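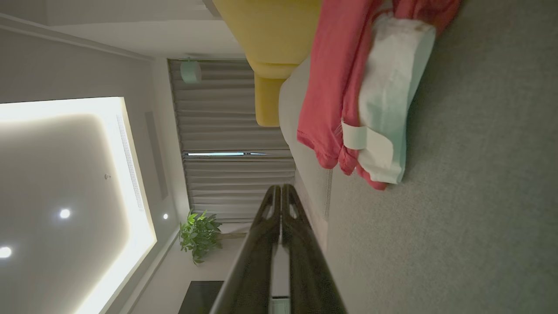 Unit 8: Dealer Promotions and What They Sell

Reading for this unit: the Pultwood packet, all of it, including the flyers at the back. Bring the packet to class.

Start with the claim you will hear from every motorcycle dealer who has ever rented a bounce house: "Events bring people in." Fine. People in where, and to do what? A full parking lot is evidence of a full parking lot. Most of the dealers in the trade press who swear by their open houses have never compared a month with one to a month without one.

The Pultwood case

Pultwood sells mid-size bikes and a lot of riding gear. The store ran a season opener with a food truck, a band and a drawing for a $300 gift card. To enter the drawing you filled out a card with your name, phone number and current bike. The store collected 263 cards and called the day a success before the band had packed up.

Look at what the cards can and can't tell you:

Some people filled out more than one. The rules on the flyer did not forbid it.
The line for "current bike" was left blank on many of them. A blank could mean no bike, or it could mean the person was in a hurry to get to the tacos.
No card asked whether the person planned to buy anything.

The owner's write-up says the event "generated 263 leads." I would not let that sentence stand in a paper from this class. A lead is someone with a reason to be called. These are entries in a drawing.
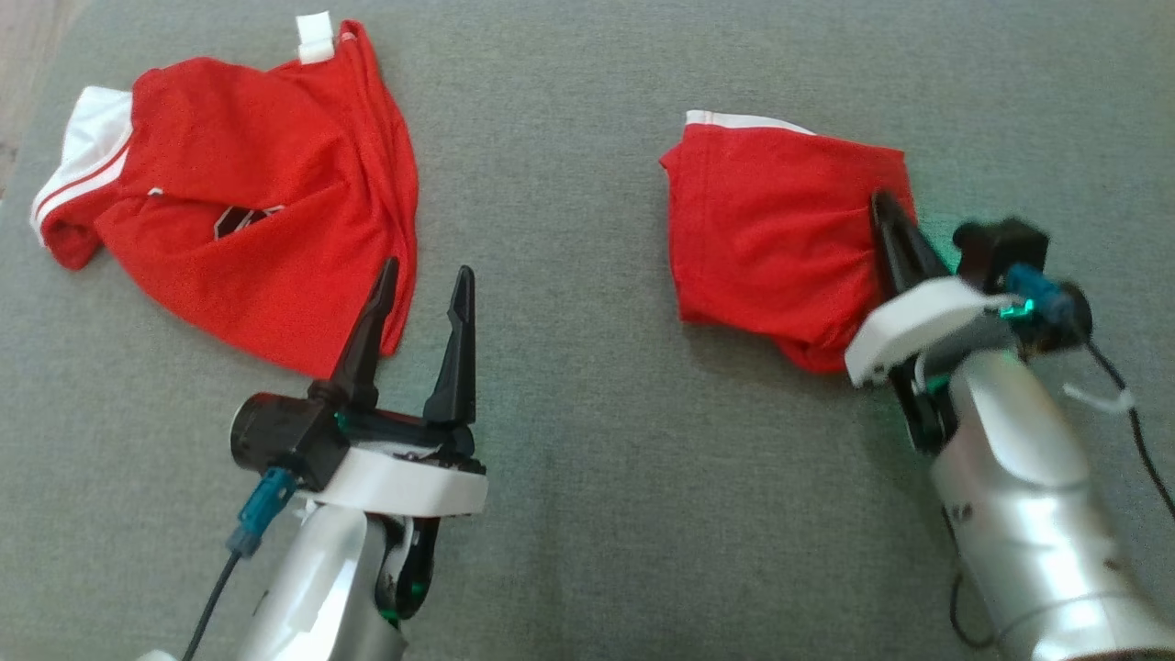 Now the cost side. The write-up lists $600 for the band and nothing else. The food truck is described as free, but the store gave up its service bay entrance to park it, and service was closed until 3 p.m. Closed service bays are lost labor hours in the busiest part of the riding year. Staff time is missing too. So is the gift card, which the store seems to treat as if it costs nothing until someone spends it. It will get spent. You can argue for booking it at wholesale, and I'd accept that, but zero is wrong.

Skekament, the comparison store

Skekament did something duller. It offered a free tire and chain check on weekday evenings and kept the service counter open late. No band. The service writer noted what each bike needed and whether the owner booked the work. The turnout was small and the records were good.

Be careful with this one as well. Students tend to fall in love with Skekament because the spreadsheet is tidy. Riders who come in for a chain check may be riders who were going to need a chain anyway, and would have paid for it at the same counter two weeks later. The store has no way to separate the two, and its write-up doesn't try.

About the El Khatib survey

The packet includes the El Khatib survey of show-goers, which gets quoted a lot. Read the question wording before you quote it. "Would an event like this make you more likely to visit a dealer?" was asked of people standing at a dealer.

Terms to know

Traffic: bodies on the lot.
Lead: a named person with a stated interest.
Pull-forward: a sale you would have made later and made now at a discount.
Co-op money: manufacturer funds that pay part of a promotion. Check who wanted the event before you credit the dealer with the idea.

For next class

Rewrite the Jastov flyer so that the entry card collects something useful. One page. Keep the drawing if you want it, and say what it costs.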